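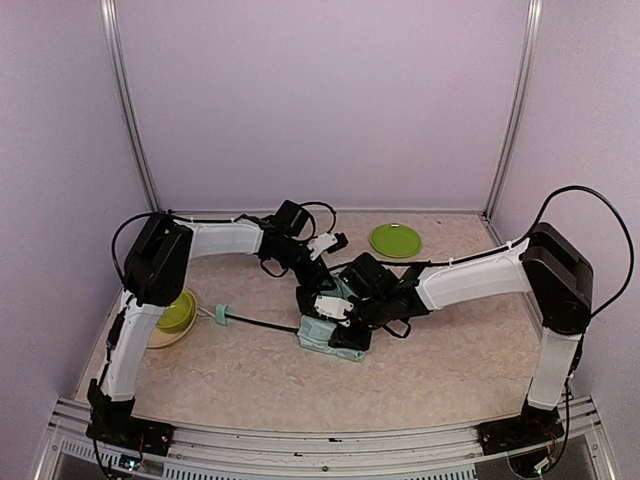 Two robot arms on the front rail of the workspace.

Speaker notes - "When a discontinued snack comes back"
Farville food retail meetup, Wednesday session, hall 2

Slide 1
Good morning. Wait until people have their coffee. Say thank you to the hosts.
I will talk about Lorkia, a malted corn puff that left the shelves and then returned. I worked on the return, so I am not neutral, and I should say this early.

Slide 2 - Why it was stopped
Sales were not terrible. The malt supplier closed one line, and the new malt made the puffs too dark. The company kept the name but stopped the product. It was 14 years before anybody baked it again.
Pause. Ask who remembers the orange box.

Slide 3 - The letters
In all that time 128 people wrote to us. It does not sound like a lot. But most of them wrote on paper, and several put an old box top in the envelope. One family in Dromalstead wanted to know if we could sell them the recipe.
(Read the short letter here if there is time. Do not read the long one.)

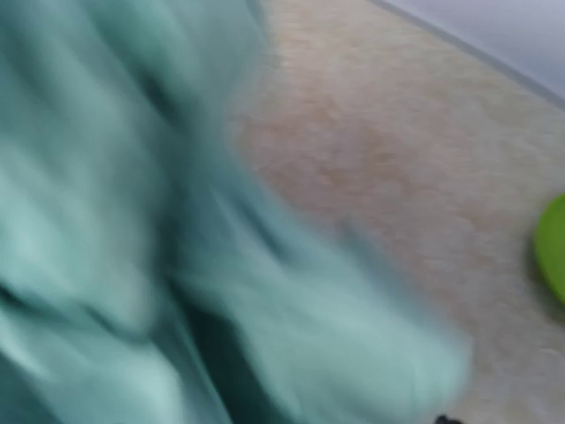

Slide 4 - Making it again
The old recipe card gave weights but no oven times. We had to guess from the color in old advertisements, and printed color is not a good guide. The first batches tasted right and went soft in milk too quickly. With a little more rice flour they stayed crisp.
Sugar is lower than before. Somebody will ask about this. Say yes, it is lower, and most tasters did not notice, but a few did and they were not happy.

Slide 5 - The small launch
We sold nearly 2,000 boxes through one shop chain, Patrício, before we spoke to any other. The shelf was next to the oatmeal, which was a mistake - people looked for it with the sweet cereals and went home without it.

Slide 6 - What I would change
Print the old box design from the first day. We used a modern one and had to explain it to everybody.
Tell the shops the date earlier.

Questions
If they ask about the chocolate version: no decision yet.
Sample bowls are at the back, please use the spoons. The puffs contain barley and milk, say this before people start eating.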